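Wemska Student Robotics Forum
Board: Term Projects > Hand-Held Gripper Group
Topic: Pad replacement before the September assessment

wemska_admin
14 Mar 2021
Members are asked to confirm whether the present finger pads should be retained. The Flanik class has recorded 723 demonstrations with them and must reach 909 before assessment. Any change of pad will need to be entered in the project log.

berent_lab2
We would favour retention. A new pad surface part way through would leave the group with two sets of recordings that cannot fairly be compared.

manurung_team
With respect, we do not agree. Our pads were changed after 400 demonstrations and the later results were steadier. Dust on the face reduces grip on thin card — the rules permit replacement provided it is declared.

berent_lab2
The rules permit it, certainly. They also require that the earlier set be marked separately, and your report did not do so.

manurung_team
That was corrected in the second version of the report, which is on the shared drive.

flanik_class
May I suggest cleaning the pads first? A dry cloth is sufficient. We should also check the screws at each session, as the guidance sheet asks.

wemska_admin
Cleaning is approved and need not be logged. Replacement remains open until both teams have submitted their views in writing. Would flanik_class kindly post the open position used at the start of each recording, so that all groups begin alike?

flanik_class
Attached. The jaws are opened over a plain white surface and nothing is placed between the pads until the recording has begun.

berent_lab2
Thank you. We have been starting with ours half closed and shall amend our sheet.

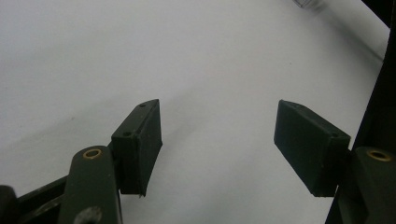 Gripper in the open position, Flanik class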